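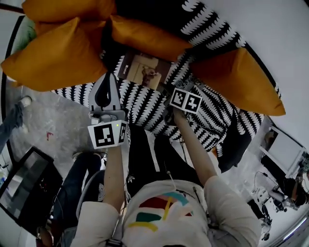 How often should I wash a sofa cover?
Every two months is enough for most homes. Wash it sooner if a pet sleeps on it.

Can the black-and-white covers go in with coloured laundry?
Wash them on their own the first time, in cold water. After that, dark colours are fine.

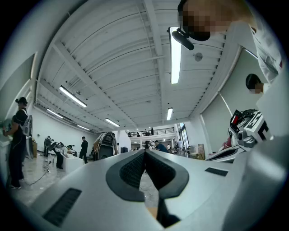
Cushions

Do the mustard cushion covers come off?
Yes. Undo the zip, turn the cover inside out and wash on gentle. Dry it in the shade – strong sun will fade the colour.

How do I get the corners sharp again?
Push the corners of the insert in first, then close the zip and give the cushion a good shake.

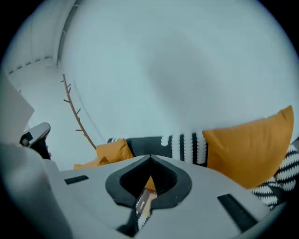
If the corners still look flat, the insert is probably worn out. Sornley sells inserts separately, and Janaína Araújo can check the size for you before you order.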